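Gripper Faults in the April Sessions: Frequently Asked Questions

This page is for operators and for people who use our recordings. It is kept by Catinca Matei. Please write to her if your question is missing.

What went wrong?
On 2 of our hand-held grippers the jaws stopped closing fully. The operator pressed, the jaws moved a little and then stayed where they were. The cause was a loose cable which entered the channel between the fingers and was pulled into the hinge.

Was anyone hurt?
No. Lamisi Kpodo had a pinched glove, but no injury. We still wrote it down as a safety matter, and we ask you to report the small things too.

Which recordings are affected?
In total 40 recordings. Of these, 18 are removed, because the gripper opening in the log does not agree with the video. The others were checked by Rima Shboul and they stay in the set.

Why did the software not stop the recording?
The check looked only if the signal was present. A blocked jaw still sends a signal — it is simply the same value all the time. Faraji Temba has added a warning when the value does not change for 30 seconds.

Can I pick up objects with a long cable?
Yes, but fold the cable first and fix it with a tie. If it hangs between the pads, put the object down before you open the jaws.

What about work at the washbasin?
The same rule is valid. Keep cables outside the bowl and do not use any mains device there unless it is unplugged.

Loose cables near the grippers, at the table and at the washbasin:
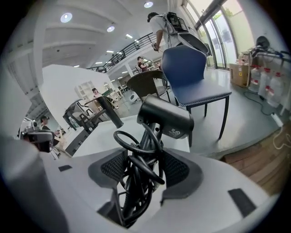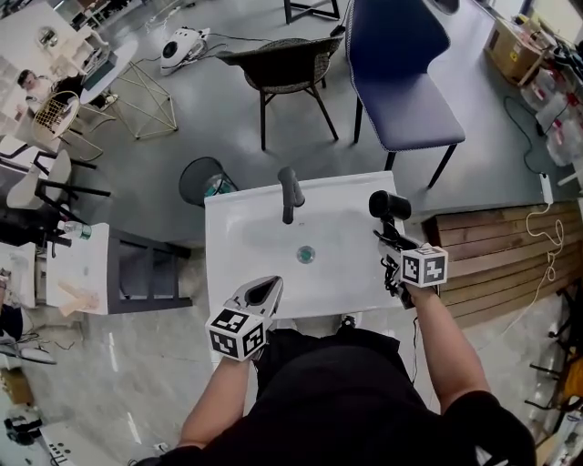

My gripper is blocked. What should I do?
Stop the recording and say it aloud to your partner. Do not press harder. Switch off the gripper, then take the cable out by hand from the front side. Do not use a screwdriver, it damages the pads.

Who decides when I can continue?
Ionuț Sandu, or the person who replaces him on that shift. He opens and closes the jaws several times and signs the sheet.

Do I need to mark the bad recording?
Yes. Choose "jaw fault" in the list and write the time when you noticed it. Please do not delete the file yourself.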